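Packing Table Layout for Flat Carton Blanks

Project report, second-year module in Workplace Design
Partner: Zistetti, Skernedside site

1. Background

Zistetti sends out small household goods in folded cardboard boxes. The boxes arrive from the supplier, Verbeke, as flat die-cut blanks and are folded by hand when an order comes in. Our group was asked to look at how the folding is done and to suggest a better layout for the table and the floor next to it. We were not asked to look at the goods themselves or at the delivery side, which is handled from Burberg.

2. What we did

We first watched the folding at Skernedside for two mornings in August and wrote down every time the person folding had to stop. After that we set up a worktable of our own and folded the same type of blank under different conditions. In total we folded 167 blanks. Each was timed from the moment it was laid flat until the last flap was tucked in.

We compared a bare table top with a table covered in cloth. We also compared placing the blank by eye with placing it against a tape mark.

3. Results

On the bare top the blanks slid when the first flap was pushed up. The person folding then held the blank with the forearm, which left one hand for the tabs. With cloth on the table this happened much less often. The average time fell from 32 seconds on the bare top to 27 seconds on the cloth.

The cloth brought a problem of its own. After a batch of 15 it had crept towards the person folding and had a ridge in it, and a blank lying over a ridge does not crease cleanly. We tried tape along the edge first, but it lifted. Clamps held better.

The tape mark made little difference to the time. It did help with the order of work — everyone began with the same flap, and the tabs ended up on the same side.

4. The floor

This part was not in the original plan. Most of the stops we had written down in August had nothing to do with folding. They were caused by looking for something or by stepping round things. Labels, slips and loose flaps go over the far side of the table and stay there, and an open carton put down for waste gets moved about with the foot until it is no use to anyone. 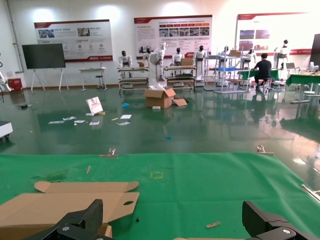 We therefore suggest a fixed place for one waste carton, at the right-hand end of the table and within reach of a standing person. Paper and cardboard can go in together and be sorted at the end of the shift. Bags should hang from a hook under the table top. The cloth should be shaken out at every break, as chips and crumbs under a blank leave dents in the board.

5. Limits

All the folding was done by members of the group, and we became quicker as we went on. We did the bare table first, so part of the gain on the cloth is probably practice. With more time we would have mixed the order. We also used one size of blank only, and Zistetti has a larger one with a double base that we did not get to try.

6. Cost

The cloth and clamps came out of the module budget of £15. The hooks have not been bought. Zistetti has kept the cloth and will decide on the waste carton when the second table is moved.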